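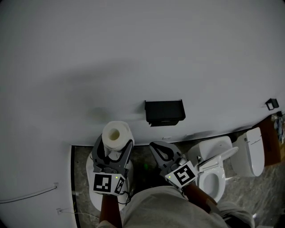 Stuvville Washroom Restocking Set

README, revised August

Summary

The set covers one household job: replacing the toilet paper in a small washroom. It contains 1195 short recordings made in apartments and shared buildings in Stuvville and Tallholm. Each recording has a plain-text note giving the room, the type of holder and the outcome.

Contents

rooms.csv — one line per washroom, with floor finish, wall finish and holder type
rolls.csv — one line per roll, with core diameter and outer diameter in millimeters
notes/ — one text file per recording
splits/ — train, validation and test lists; the test list holds 200 recordings

Scope of the task

A recording starts when a roll is picked up and ends when it is on its holder or back on the shelf. Removing the empty core is a separate step with its own label. Wrapped rolls are unwrapped before the recording starts. Folded tissue and paper towels are not included.

Holder types

spindle: spring-loaded rod between two arms
hook: single open arm, roll slides on from one side
post: freestanding vertical post, usually with room for spares
none: roll is left on a shelf or tank lid

Labels

paper_over and paper_under give the direction of the loose end once the roll is mounted. For post holders the field is left blank. A roll that is set down and picked up again keeps the same roll ID. A crushed core is marked core_damaged, even if the roll still fits.

Washrooms with plain walls and patterned stone-look floors are tagged low_texture_wall. Shadows on the wall are not labeled.

Known issues

Tallholm rooms are mostly hook holders, so a split by town is also close to a split by holder type. Outer diameters were measured with a tape and are good to roughly 5 mm. In 15 recordings the room ID was entered late and should be checked against notes/ — corrections are welcome. The Mughal building uses a narrow core that does not fit the standard spindle.

Maintenance

Rasa Ramanauskas keeps the room and roll tables. Aivar Mockus handles the splits. Label questions go to Helju Hunt at Kanum; please include the recording ID and the line from rolls.csv.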